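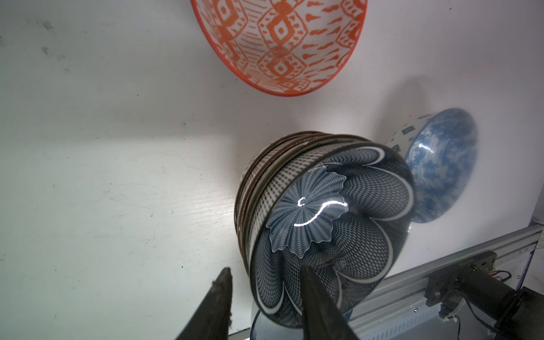

Does adding a wrist camera help a policy pick one bowl out of a nested stack, or is the overhead view enough?

In our runs the wrist view helped a lot with getting a finger under the right rim and did close to nothing for deciding which bowl to go for, so I'd add it, but keep the overhead one.

podlow_pete wrote:
Posting the longer version since a couple of you asked. We had 200 demos of the unstacking task, all teleoperated, same arm, same white table. Trained two policies on them, one with the overhead camera only and one with overhead plus wrist. Same architecture, same number of steps, same seed (yes, one seed, I know, please hold your fire).

The overhead-only one is fine until the last inch or so. Then it kind of guesses. With nested bowls the rims sit so close together that a small depth error means you grab two, or you push the whole stack over. The one with the wrist camera slows down near the rim and corrects. You can see it in the action plots, there's this little wiggle right before the fingers close.

What I didn't expect is that pattern matters as much as it does. Our bowls are all different, one is a busy dark lattice with a big white flower outline on it, another is a cloudy blue wash, there's an orange and white one with a sort of ikat design. I figured the network would shrug that off. Nope.

marrow_and_pine wrote:
How does pattern matter, though? Is it the pattern or is it the glaze? From the wrist you've got a bright S-shaped highlight sitting right on the middle of that flower bowl. If I were a small conv net I'd be staring at that too.

podlow_pete wrote:
Fair. Could be both. I haven't separated them. My gut says pattern because the failures follow specific bowls and not specific lighting, but we never moved the lights much, so take that for what it's worth.

Thijs Leemans wrote:
I'm going to be the annoying one. 200 demos with one seed tells you very little about two camera setups. We did a comparison like this last December with the Kuleo gripper and the difference between seeds was bigger than the difference between cameras. We nearly wrote it up, too! Then a student reran everything and our nice gap went away.

I don't doubt the wrist camera helps near contact. I doubt that you've measured it.

podlow_pete wrote:
Ouch, but ok. How many seeds did you end up running?

Thijs Leemans wrote:
9 per condition. It was a miserable month for the cluster. I'd also say count your failures by type before you average anything. Grabbed two, knocked the stack, missed completely, grabbed the wrong one. The average hides all of it.

gasket_hymn wrote:
Sort of disagree with Thijs here. If the two policies fail in visibly different ways then one seed is still worth posting about on a forum. It's a forum! Nobody is accepting this to a journal. I'd much prefer to read "we saw this wiggle" than wait a year for error bars.

That said, Pete, are you evaluating with the bowls all in a neat nest, or do you throw in tipped ones? On our setup a bowl on its side next to the stack wrecked everything. The policy would see an open interior facing it and go straight for that one, every time, even when the instruction said top of the stack.

podlow_pete wrote:
Mixed. There's a stack and then usually a loose one or two, sometimes on its side. And yeah, same thing for us, the tipped one is like a magnet for the overhead-only policy. I put it down to the demos, because the operators tend to clear the loose bowl first so they have room. So it's probably just copying us.

marrow_and_pine wrote:
That's a data thing then and has nothing to do with cameras. Make somebody record a batch where the loose bowl stays put.

gasket_hymn wrote:
^ this. Also the shadow. A tipped bowl throws a soft shadow on a white table and from up close that gray patch can be bigger than you'd think. We tried the Söderlund matte mat to kill reflections and it did, but then everything trained on bare white was useless and we had to start over. Not recommending it unless you're at the beginning.

bular_user wrote:
Newbie question, sorry. Do you crop the fingers out of the wrist view before training? The Bular tutorial I'm following says to mask them and I can't tell if that's important or if it's just what the person did.

podlow_pete wrote:
I leave them in. I want the network to see where the fingertip is relative to the rim, that's most of the point for me. One of our tips has gotten pretty frayed and I did worry it would learn that exact ragged shape, but I haven't tested swapping in a fresh one. Adding it to the list.

Thijs Leemans wrote:
Please do test that. We swapped a worn tip for a new one halfway through a study and lost 9 points of success overnight. The grip was if anything better with the new rubber, so I blame the picture. Masking would have saved us. So bular_user, my answer is the opposite of Pete's – mask them, or randomize them, but don't leave one fixed shape in every single image.

podlow_pete wrote:
Hmm. But if you mask them, how does it know it's about to hit the rim?

Thijs Leemans wrote:
Fixed camera, fixed fingers, you know the opening width from the encoder. It can learn where they are without seeing them.

gasket_hymn wrote:
In theory! Ours never did, not well. It would close a hair early and tick the edge. We went back to unmasked and just lived with changing tips on a schedule.

bular_user wrote:
So there are two answers and they're both from people with working robots, cool cool. I'll try it both ways on my small set and see.

podlow_pete wrote:
Update, 31 July 2026. I sorted the failures the way Thijs asked, from 600 eval attempts across both policies. "Grabbed two" is where nearly all the gap is. "Wrong bowl" is basically the same with and without the wrist camera, so I'm sticking with what I said at the top on that part. The knocked-stack category is a mess because I kept changing my mind about what counts as knocked (does a wobble count? I said yes at first and then no).

More seeds are queued. Still no fresh fingertip, the order hasn't shown up.

marrow_and_pine wrote:
Wobble counts.

Thijs Leemans wrote:
Wobble does not count. If the bowl comes up and the rest are still nested, it's a success. Good update, by the way. Are the new seeds on the same 200 or did you add the batch where the loose one stays put?

podlow_pete wrote:
Same 200 for now. I want to change one thing at a time. The extra batch comes after, if I can talk anyone into recording it.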